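Keeping the grippers honest

Lamai Tanasarn has heard the sales pitch for hand-held grippers often enough to recite it. You pick up the pair, you do a chore, and a robot arm somewhere learns the chore from you. No programming, no cages, no trained staff. She looks after the sets at Dikero, and she would like a word about that last part.

"The trained staff is me," she says. "I spent most of July tightening screws."

We met at the Stamuvmont building on 21 March 2025, in the room she uses for checks. I had come with doubts of my own. For years I have been told that the hard part of robotics is nearly solved, and I wanted to see how the supposedly easy part was going.

A set is two grippers, one for each hand. The fingers are plastic with rubbery pads on the inside, and under them sits a cube covered in black-and-white markers. Software follows those cubes to work out where each hand is. If a cube has shifted on its mount, the software still gives an answer. It is simply the wrong one, and it looks every bit as confident as the right one.

"People worry about the fingers because they can see the fingers," Tanasarn says. "I worry about the cube. A pad that's worn out drops things, and you notice. A cube that's turned a hair gives you a week of bad data and a very cheerful log file."

Her check is plain. She puts a round object on the floor, stands over it, and brings both grippers in from the sides. She does that 38 times per set, changing the angle a little each time, and compares what the tracking reports with where the jaws meet the object. The manual from Horrocks, which supplies the sets, asks for 6 passes. 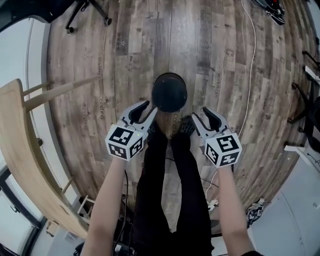
Both grippers moving in on the round black test object during a floor check.

I asked whether 38 was a number with some science behind it. She laughed.

"No. Six never caught anything. I kept going one afternoon until a fault showed up, and that's where it showed up. I'm not going to defend it in front of a statistician."

The floor was another sore point. Horrocks recommends a plain mat. Tanasarn stopped using hers after deciding that it hid trouble, and she now prefers a surface with plenty of grain and clutter, closer to the rooms the sets get used in. I am not sure I buy this. A test is supposed to leave things out, and when I said so she agreed it was a fair complaint and went on to tell me she wasn't changing it.

Repairs are mostly small. Pads get swapped when the edges start to lift. Marker faces are wiped with a dry cloth, never anything wet, and a scratched face means a new cube. Each new cube needs its position measured again from scratch, a job that takes her seven minutes if the mount is clean and most of a morning if somebody has used glue.

"Somebody always has," she says. "I've asked them to stop. I've put it on the door."

Her log had 1,744 entries when I visited. She scrolled through a stretch of it for me, and a lot of the lines said only "loose again." Lokari, the company whose software reads the markers, has promised an automatic warning for shifted cubes. She has tried an early version.

"It warned me about a good one," she says. "Then it was quiet about a bad one — I'd loosened that one myself, on purpose. So I'll wait."

Does she think the whole approach works? She took longer over that than over anything else I asked.

"For picking things up, sure, I've seen it do well. For the stuff in the brochure, folding and pouring and so on, ask me after I've had a month with no loose mounts. I haven't had one yet."

She had two more sets to get through before lunch, and the first one already had glue on it.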